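What Is a Student Union Building?

Written by Theda Vogler for young readers

A university is a place where people study after they finish high school. Most of its buildings have one main job. A library holds books. A laboratory is for experiments. A lecture hall is a large room where a teacher talks to many students at once. One building on many campuses has a mix of jobs, and it is often called the student union.

The word "union" means a joining together. In this case it does not mean a group of workers. It means a building, or part of a building, that belongs to the daily life of the whole campus.

Where the idea came from

The first student unions were clubs for debating. A debate is a discussion with rules, in which two sides argue about a question and the listeners vote. The clubs needed a room to meet in. Later they needed a place to eat and a place to read the newspaper. Over many years the rooms became buildings, and the buildings were opened to all students.

What is inside

No two unions are the same, but certain rooms are common.

The food court is a large room with several kitchens along the side and tables in the middle. Each kitchen sells a different kind of food.

The lounge is a quiet room with soft chairs. Students read there between classes, and some of them sleep.

The ballroom is the biggest room. It has a flat floor with no fixed seats, so it can be set up for a dance, a dinner, a job fair or an exam.

Meeting rooms are smaller. Clubs reserve them by the hour.

The information desk is near the main door. The people who work there answer questions, hand out maps and keep the lost and found box.

Some unions also have a post office, a bookstore, a game room or a small theater.

An example: Hinden Hall

Hinden Hall is the student union at Foltatberg College. It has four floors and 34 meeting rooms. The ballroom is on the second floor and is called the Sobczak Room. It can hold 400 people when the chairs are in rows. When round tables are used, fewer people fit, because tables take up floor space.

The limit on the number of people in a room is called its capacity. It is set by fire safety rules. The people who write these rules look at the size of the floor and the number and width of the exits. The capacity of the whole of Hinden Hall is 982. It is printed on a sign beside the main door.

How a room gets reserved

Suppose the chess club wants a room. A member fills in a form with the date, the start time, the end time and the number of people expected. The form goes to the scheduling office, which checks that no other group has the room. If it is free, the club gets a message with a confirmation number. If it is taken, the office offers another room or another time.

At Hinden Hall the busiest month is February. It is cold outside, and clubs that meet on the lawn in the fall all want to come indoors. Forms for that month have to be turned in early.

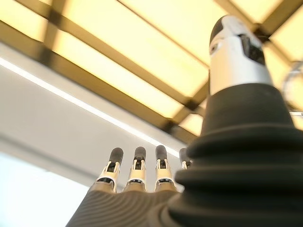
Two clubs cannot share one meeting room at the same hour unless both agree in writing. A club that does not come and does not cancel may lose its next reservation.

Who does the work

The building manager is in charge of the whole union. At Hinden Hall this is Zdzisław Wróbel. The manager plans the budget, which is a list of the money coming in and the money going out.

The setup crew moves tables and chairs. For each event they follow a drawing that shows where every table goes.

The technicians look after microphones, screens and lights. They test the sound before an event starts.

Many of the workers are students. They work a few hours a week and are paid for it – usually at the desk, in the kitchens or on the setup crew.

Who pays for it

The money comes from more than one place. Students pay a fee each term. Restaurants and shops in the building pay rent. People from outside the college can also pay to use a room, for example for a wedding.

Words to know

Campus: the land and buildings of a college or university.
Capacity: the largest number of people allowed in a room or building.
Reserve: to arrange to use something at a certain time.
Term: one part of the school year.

Page last checked 2021-06-04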